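4. Planning the purchase

4.1 What we wanted the plan to answer

Most papers on dexterous handling begin once the arm is already bolted down. We wanted to write about the stage before that, when there is a room, a sum of money and a long list of things that would all be lovely to have. Our group in Stalitz had not bought a complete arm-and-hand system before, and we found the planning far more interesting than we had been led to expect! Small choices made on paper changed what we could afford later, sometimes by a large margin, and several of them could be tested in simulation before any money moved.

The plan had to settle how much reach we needed, whether a hand with fingers was worth its price over a plain two-jaw gripper, and what the system would cost to keep going after the first year. The third question was added by Mehwish Virk when the first draft was already in circulation, and it ended up taking most of our time. We are glad she asked it.

4.2 Splitting the budget

We divided the budget into purchase, fitting and running costs. Purchase covered the arm, the hand, the controller and the stand. Fitting covered the table, the power supply, the floor fixings and the safety work on the room. Running costs covered spare fingers, cables, service visits, software renewals and staff time, which is the item that earlier plans in our department had always left out.

Staff time was hard to price. Thaddäus Eder kept a diary through November of every hour he spent on the older gripper bench in our teaching lab, and we used his entries as the base for the new system. A lot of those hours went on very ordinary jobs such as finding the right screws, waiting for a reply about a part, or setting the bench up again after a class. We put all of it in. The result made the running costs look alarming next to those in the supplier's brochure, but we trust the diary.

Spare parts were easier. We asked each supplier for the price and delivery time of a single finger, a full set of fingers and a replacement wrist coupling. Siltora answered within the week and sent a parts list with every item priced separately. Bajwa offered a service contract that bundled parts with a yearly visit. The two are awkward to compare, so we worked out what each would cost under a light year, with one finger replaced, and under a heavy year, with a full set replaced and a service call in between. The contract was the better buy only in the heavy year. Balthasar Holzer argued that a room full of new students would certainly give us a heavy year, and we planned on that basis.

4.3 Choosing a task to plan around

A budget needs a task behind it, or every feature looks equally useful. We chose pegboard work. It is cheap to set up and easy to reset, and it is hard on a hand, because the fingers have to come down between neighbouring pegs without knocking them. It also says a good deal about the arm, which must bring the hand in from above while keeping its own elbow and housings clear of the table.

We ran 300 simulated trials of the task for each candidate arm-and-hand pair, with the board turned to a new angle at the start of each one. The point was to compare purchases, so we kept the controller the same throughout and made no effort to tune it for any one pair. A trial was marked as reachable if the hand could get to the chosen peg with no part of the arm touching the table, the board or itself. We would urge anyone planning a similar purchase to try this — the models took us 2 days to prepare, and they changed our minds about which arm to buy.

Figure 3 gives a view from one of these trials.
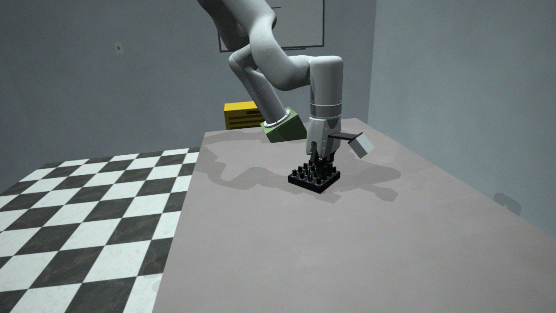 Handling and Automation Group, Department of Mechanical Engineering, Stalitz

Figure 3. Simulated pegboard task used in planning. The white arm comes down over the table and the fingers of the hand reach in among the black pegs.

The bends of the arm in Figure 3 show why we stopped treating reach as a single number. The forearm is close to vertical over the board, and the links above it have to loop out and back to allow that. Floor plans drawn from the stated reach alone leave no room for such a loop. The green housing also needs space of its own, hanging beside the forearm just above the far edge of the table. After looking at poses like this one we moved the planned stand further from the wall and asked for a deeper table, both of which went into the fitting budget before the order was placed. Changing them afterwards would have meant drilling the floor twice.

The hand was the other lesson. Shagufta Warraich went through the recorded poses and picked out those in which a two-jaw gripper would have fitted between the pegs just as well. There were plenty of them, and for a lab doing nothing but pegs we would happily recommend the cheaper tool. Our later projects include soft packaging and cloth, so we kept the fingered hand in the plan and paid for it by dropping the second camera mount and buying a simpler stand.

4.4 What simulation could not price

The simulated room told us nothing about wear, noise or delivery delays. Nor did it help with training. Nokuthula Nkosi visited the workshop at Plonden, where a similar hand is in daily use, and came back with a much better idea of how long a new user needs before working alone. We raised the training line on her advice and took the money from the reserve, which now stands lower than we would like. Section 5 sets out the final order and compares it with what we spent in the first year.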